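Chapter 3

Reading Water Before You Cast 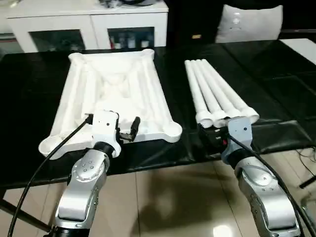

14 min read

I lost the first fishing tournament I ever entered before I'd made a single cast. I pulled up to the ramp at Lake Bikonach in November, saw a nice-looking dock across the way, and ran straight to it because, well, it was a nice-looking dock! I fished it for three hours. I fished the dock next to it too. I came back to weigh-in with an empty bag and a sunburned neck, and a kid who looked like he'd just gotten his driver's license beat the whole field by fishing a patch of water I had driven right over on the way.

So this chapter is about looking. In the last chapter we got your rods and line sorted out, and in the next one we'll finally start throwing lures, I promise. But you've got to know where to throw them first, and most of that work can be done with the motor off and your hands in your pockets.

By the end of this chapter you should be able to look over a stretch of lake you've never seen and pick out a handful of places worth your time, guess how deep the water is from the shape of the bank, use wind without cussing at it, and make a practice-day map that you can read the next morning. If you already do all that, skip ahead to Section 3.5, where I get into rivers (I fish rivers differently from most people I know, and you may want to argue with me).

3.1 Start with the bank

The land doesn't stop at the waterline. I know that sounds like something you'd tell a first grader, but I fished for years without really taking it in. If a hill comes down steep to the lake, it usually keeps going down steep under the lake. If you're looking at a flat pasture with cows on it, chances are there's a flat under the water in front of it, and you could wade a good long way before your hat floated.

Try it the next time you're out. Stop fifty yards off the bank, look at the slope, and say a depth out loud before you look at your sonar. Say it out loud, so you can't cheat. My first day doing this I was wrong more often than I was right, and it was kind of embarrassing, but I got better fast.

Then look at what the bank is made of. Chunk rock, pea gravel, clay, sand, mud, roots. What you really want is the place where one turns into another. Bass like a change. A gravel bank that runs on for half a mile can feel like a desert, and then you reach the ten feet where the gravel turns to big rock and you catch two in a row. I mark every one of those changes on my map, even on days when they don't give me a bite.

Points are the easy ones, and everybody fishes them, and you should too. A point is just a finger of land that keeps going underwater. What I'd like you to notice is that the two sides are hardly ever the same. One side drops off quick and the other tapers. Early in the morning I start on the side that tapers, and as the sun climbs I slide around to the steep side. I don't have a study to back that up. It's what has worked for me on Bikonach and on the Altau reservoir, and those are two very different pieces of water.

3.2 Depth, and how I got it wrong

Altau is a deep, clear, skinny reservoir in the hills. The launch I use there is marked at 2494 feet above sea level on the sign by the ramp, and for an entire season I thought of that number as a fun fact. Then we had a dry fall. The lake dropped, and every spot I'd saved was now either a beach or a lot shallower than my notes said.

What I'd done was write down the depth under the boat and nothing else. "Brush, 14 feet." Fourteen feet on what day? With the lake at what level? Now I write the lake level at the top of every page before I leave the ramp, and if you take one habit from this chapter, I'd like it to be that one. On a reservoir the surface goes up and down all year. The brush pile stays put.

Fish don't always move the way you'd expect when the water moves, either. On a slow drop, I find them pulling off the bank and hanging on the first break, the first place where the bottom falls away faster. On a quick drop they can seem to vanish. When the lake is rising, I go shallow, shallower than feels reasonable, up into the flooded grass and bushes where the trolling motor starts complaining.

3.3 Wind is on your side (mostly)

New anglers hate wind. I get it! It shoves the boat around, it puts a bow in your line, and it makes you feel like you don't know how to cast. But wind pushes the little stuff in the water up against a bank, the baitfish follow the little stuff, and you know who follows the baitfish.

So when I get to a lake I look at the trees and figure out which bank the wind has been hitting. Has been, since yesterday if possible. A bank that's been blown on all night is a lot better than one where the wind just switched. Ripples also break up the light, and in clear water like Altau's that lets you get away with a heavier line and a closer cast.

There's a limit. If whitecaps are coming over your bow, go in. I've quit two tournaments early on account of wind and I don't regret either one. Chapter 9 covers boat safety properly and I'd like you to read it before you take a small boat onto big water, even if you're reading this book out of order.

3.4 The practice-day map

For every event I get at least one practice day, and I spend the first half of it barely fishing. I idle, I look, and I write. I use plain paper on a clipboard. My electronics can save waypoints, sure, but a screen full of little icons all looks the same to me at five in the morning, and the paper has my own bad drawings on it.

My marks are simple. A circle is a place where I got a bite. A square is a place that looked good and I didn't fish it. A squiggle means bait on the sonar. Next to each one I put the depth, the bottom, and a word or two about cover, and that's all there's room for.

When I'm done I go back over the page and look for squares that match the circles. Say I got bites on two spots where clay met rock in eight feet of water, on the windy side. Then every square with clay and rock and eight feet and wind just became a place I'm fishing tomorrow, and I haven't bothered those fish at all. That's what people mean when they say they've found a pattern. It's a fancy word for noticing that two things look alike.

One warning. Please don't sit on a good spot in practice and catch everything on it. I know it's fun. I did exactly that at the Brullent Open, had the best practice of my life, and came in 81st.

3.5 Moving water

Rivers get a full chapter later on, but the looking part belongs here. On the Sipos, where I learned, I'd ignore the bank at first and watch the surface. Smooth next to fast means a seam, and a seam is a place where a fish can rest in the slow water and grab what the fast water brings by. A boil or a little hump on top means something's down there, usually a rock, and the rock itself is upstream of where you see the hump. It took me forever to get that last bit into my head. I kept casting at the hump.

Here's where I disagree with my fishing buddies. They like to start at the top of a pool and work down. I start at the tail and work up, casting ahead of me so that the lure comes back with the current, the way food does. It's slower and you'll snag more. I still do it.

Before you go on

Pick a lake or river close to home and give it one morning without a rod in the boat (or in the car, bank fishing counts just as much). Do these in any order:

Guess the depth off five different banks, then check each guess with sonar, a contour map, or a weight on a string.

Find three places where the bottom changes from one thing to another.

Work out which bank the wind has been hitting and go look at it up close.

Draw the whole thing on one sheet of paper, with the water level written at the top.

Keep the sheet. We'll use it in Chapter 4 when we pick the first lure to tie on, and there's a filled-in one of mine from Bikonach on page 378 if you'd like to see just how ugly a map can be and still work.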